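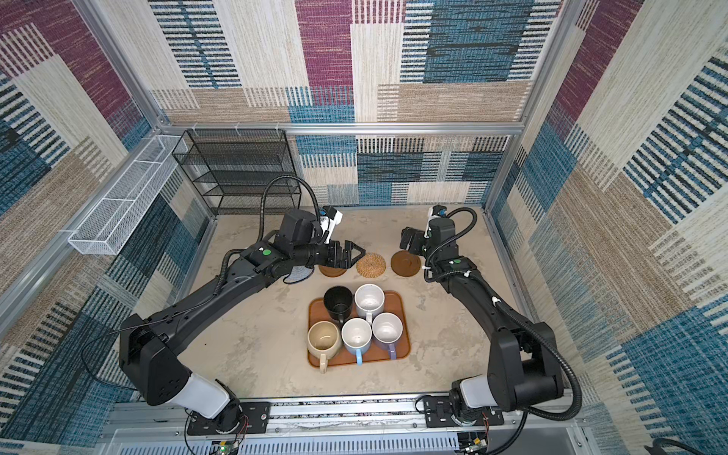
Patchwork stripes in maroon, teal, beige and cream.

About Dumska

Dumska is a small upholstery and fabric shop on Gilchrist Street. We sell cloth by the yard, re-cover chairs, and give frank opinions on sofas, whether or not you asked.

The shop was started by Zohreh Shojaei, who had spent 12 years choosing carpet for hotels and wanted to work with something people looked at on purpose. She took over the lease from a shoe repair business called Drarnura and kept its counter, its bell and a good many of its customers, a few of whom still bring in shoes. We send them to the place by the bus stop.

Kekeli Tetteh joined the following December to do the books and was re-covering a piano stool by lunchtime. Kekeli now runs the workroom, and the books are done in the evening with the radio on.

We keep almost 2000 bolts and remnants in stock. Stripes are our weakness. Florals we carry under protest, apart from one large cabbage rose that outsells everything else in the building and pays for the heating.

What we do

Dining chairs, armchairs, window seats, headboards and the occasional boat cushion. A drop-in dining seat takes us a few days. A wingback takes 21 days, longer if we find a previous owner's repairs inside, and we usually do. Things we have pulled out of chairs go in a jar by the register: coins, pencils, one very small trophy. Claim yours if you recognize it.

We don't do leather. We tried it once, on our own office chair, and you are welcome to come in and see why.

Classes

Beginners' evenings start at 7 p.m. and run through the winter. The fee is $40 and includes tacks, webbing and tea. Bring a seat you don't love too much.

Our house line of plain cottons, Clumine, comes in colors we named ourselves late in the day. Ask for Wet Tuesday by its number – the label printer refused to spell it.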